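Rules for kitchen robots, and who gets to write them

I spent most of October on the working group that was supposed to produce a good practice guide for testing home robots in simulation. I said yes because Citlali Orozco asked me, and because I have complained about this subject for long enough that refusing would have looked bad. The draft is now out for comment. It has 52 rules in it. I would keep 8.

I'm not against rules. I worked on factory cells for years and I like a fence with an interlock on the gate. If you open the gate, the arm stops. You can test that in a minute, and if it fails you know who to call. What bothers me about the new draft is how few of its rules can be tested by anybody. "The simulated environment should be sufficiently realistic." Sufficient for what? Realistic in which way? I asked this at the second meeting and Trevor Perron told me the wording was left open on purpose so that it would suit everyone. Well, it does suit everyone. Any kitchen ever drawn on a computer would pass.

Then there is the rule on number of trials. The draft says a task should be run 600 times in simulation before anyone tries it on a real arm. I went looking for where the 600 came from. Rutilio Ibarra thought it was from an older draft, and the older draft took it from a slide in the Monti project, and the slide doesn't say. So a number somebody typed once is going to end up in purchase contracts. And 600 runs of what? If the same mug sits in the same place each time, you have done one test and then waited for the computer to finish.

Jerome Marquez argued the other side, and he did it well, so I'll be fair to him. He says small teams skip testing altogether unless there is a number on paper, and a bad number gets them started. I can see that. I have also seen what small teams do with a number, which is hit it and stop.

The part I do want to keep is section four, on clutter and clearance. It says you have to write down where every object starts, what was moved between runs, and whether cabinet doors and drawers were open or shut. Boring stuff. It's also where most of the trouble comes from in a home kitchen, and it got the least time of any section we discussed (we had 20 minutes left and two people had already dropped off the call). 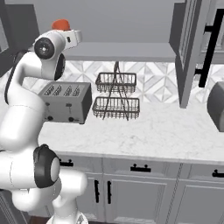 Doors especially. A hinged door takes up a different piece of the room depending on how far it has been swung, and people leave them anywhere. The draft originally covered "open" and "closed" and that was it. Cirilo Gallegos and I pushed for the angle to be recorded, and we got it, in brackets, marked optional. I would have made it required and thrown out the whole page on naming your files.

Same with contact. The draft counts a run as good if the object ends up where it should. It says nothing about what the elbow brushed against on the way there. Fetetti reports that separately in their own tests, and Kurkov says it will start to, so it can clearly be done. When I brought it up I was told it would be "considered for version two." I have been on enough of these groups to know how often there is a version two.

My other complaint is the checklist at the back. You tick boxes yourself, you sign it yourself, and then you may say your testing follows the guide. There is no spot check and you don't have to share your logs. Zustport already has a line about it on their sales page - and the guide isn't even final yet.

If you want to comment, skip the introduction and go straight to section four and the checklist. Ask for the door angle to be required, ask for contacts to be counted, and ask where the 600 came from. I have asked twice. Maybe a few more people asking will get it into the minutes.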